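Plarkton Schneidmatte Akl, selbstheilend, 3 mm

Lieferbar, Versand meist am selben Tag. Artikel 357.

Dreilagige Schneidmatte für Papier, Karton, Stoff, dünnes Leder. Beidseitig nutzbar, vorne Zentimeter, hinten Zoll. Winkellinien 30, 45 und 60 Grad. Formate A4 bis A1, andere Maße auf Anfrage – bitte mit Skizze, sonst dauert es.

Rotierende Klingen und normale Cuttermesser gehen beide. Kein Skalpell mit Hakenklinge, das reißt die Deckschicht auf. Wir haben die Matte im Laden fast 200 Tage auf dem Zuschnitttisch gehabt, Oberfläche noch glatt, Linien an der Vorderkante etwas blasser.

Was sich gegenüber der alten Dindell geändert hat: Lochung zum Aufhängen ist jetzt oben links, Ecken runder, Druck matt statt glänzend. Blendet unter der Lampe deutlich weniger. Preis leider auch anders, seit Mai 7 Euro mehr beim A2-Format.
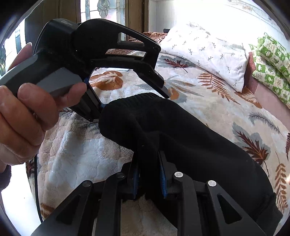

Aslı Kocabaş schreibt dazu, sie habe die A2 in Grün und schneide damit Futterstoff und Vlies, das gehe prima, nur der Geruch sei die ersten Tage recht kräftig gewesen. Und ob man die Matte auch rollen dürfe?

Nein, bitte nicht rollen. Liegt danach nie wieder richtig plan. Geruch stimmt, kommt vom Material, auspacken und flach ausgelegt lüften lassen. Nach einer Woche meist weg.

Pflege
Lauwarmes Wasser, bischen Spülmittel, weiches Tuch. Keine Lösungsmittel, kein Bügeleisen, nicht ins Auto in die Sonne. Klebereste mit Radiergummi.

Lieferumfang
1 Matte, Faltblatt. Klinge und Lineal nicht dabei. Passend dazu das Stahllineal Anex mit Korkrücken, rutscht nicht, gibts in 30, 60 und 100 cm.

Farben
Grün, Grau, Schwarz. Rosa ist ausverkauft und kommt auch nicht wieder. Schwarz zeigt Fusseln stärker – wer viel Filz schneidet, lieber Grau.

Staffelpreise ab zehn Stück, für Schulen und Werkstätten auch auf Rechnung. Rückgabe nur unbenutzt, Matten mit Schnittspuren könen wir nicht zurücknehmen. Fragen zum Zuschnitt bitte über das Formular, Telefon ist vormittags besetzt.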